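Notebook, January, bench 3, afternoon

Canvas dye fastness, continued. The Garrido gray is still bleeding into the rinse, though less than it did before the holidays, when the rinse looked like dishwater and Damián Quiroga suggested we market it as a second product.

Changed one thing this time, which I'm told is how it's done. Salt up to 34 grams per liter, everything else as before: same cotton duck, same pot, same thermometer that reads two degrees high and has been forgiven for it. Swatches went in at 10 and came out when I remembered them. Call it an hour and a bit. Next batch gets a timer.

Rub test after drying. White cloth, firm pressure, back and forth until my wrist complained. Dry rub is fine, barely a shadow on the cloth. Wet rub is another matter. The Skarnberg fixer claims to solve this and the label has a drawing of a happy sheep on it, so I don't know why I expected it to work on cotton.
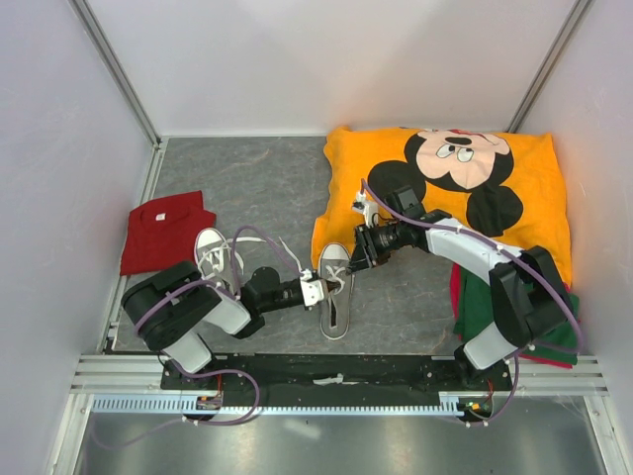

Which brings me back to the fixer. Damián thinks we're adding it too hot and that it grabs the loose dye in the bath before it ever reaches the cloth. Plausible. The sludge at the bottom of the pot would agree with him. He wants two full cold rinses first, then fixer lukewarm, then leave it alone, which he said while looking at me.

Also tried a strip of the Bruldale canvas, the tighter weave. Took up less color, held on to all of it. Irritating, as it costs more and we have a whole roll of the other one. Edges frayed less too. I've stapled both strips to the back of this page, Bruldale on the left. If they've fallen off, it's the paler one.

Lightfastness: the Plitance cards are still taped in the south window. Nothing to report, there hasn't been any sun.

To do: cold rinses as above. Order soda ash, we're down to the lumps. Find out who used my good tongs for the indigo. Repeat wet rub on the old swatch from the drawer before anyone decides the new salt level did anything at all.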